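Aus dem Verein: Was die Leserbefragung ergeben hat

Im November haben wir die Abonnentinnen und Abonnenten des Parri gefragt, woher sie ihre Nachrichten aus der Region beziehen und wem sie dabei glauben. 563 Fragebögen kamen ausgefüllt zurück, davon die meisten auf Papier. Ausgewertet hat sie Carys Gwynne, die vollständigen Tabellen liegen in der Redaktion aus.

Am häufigsten genannt wurde wie erwartet das gedruckte Blatt, gefolgt vom Lokalradio Trastavico. 39 Prozent lesen mindestens einmal in der Woche auch die Meldungen auf unserer Internetseite. Soziale Netzwerke nutzen viele, als verlässlich bezeichnet sie aber nur ein kleiner Teil der Befragten. 7 Prozent gaben an, gar keinem Medium zu vertrauen, wenn es um Gemeindepolitik geht.

Zwischen den Altersgruppen sind die Unterschiede größer als zwischen den Ortsteilen. Unter Vierzigjährige vergleichen öfter mehrere Quellen, Ältere bleiben eher bei einer. In Pestside fällt das Urteil über unsere Berichte zum Haushalt schlechter aus als anderswo. Bleddyn Yorath führt das auf die Artikel zur Schließung der Zweigstelle zurück, in denen die Gegenseite erst in der zweiten Folge zu Wort kam.
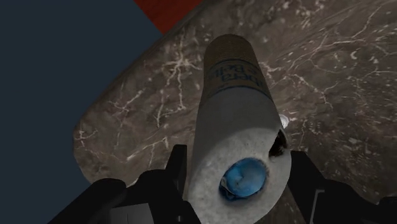 Kritik gab es auch an der Trennung von Bericht und Kommentar. Mehrere Leser schrieben, sie hätten beides auf der Seite 2 nicht auseinanderhalten können. Ab der nächsten Ausgabe steht über jedem Kommentar deshalb das Wort »Meinung«, dazu der Name der Verfasserin oder des Verfassers. Korrekturen drucken wir künftig immer an derselben Stelle, unten links auf der Seite 3.

Die Befragung hat 3.000 Euro gekostet, vor allem für Druck und Porto. Die Hälfte davon hat die Stiftung Cestero übernommen. Eine Wiederholung ist in zwei Jahren geplant, dann mit einer Frage zu Newslettern, die diesmal fehlte.

Rückfragen zur Auswertung beantwortet Carys Gwynne, Anmerkungen zur Berichterstattung nimmt Iestyn Jarman entgegen. Leserbriefe zum Thema bitte mit Namen und Wohnort einsenden, Kürzungen behalten wir uns vor.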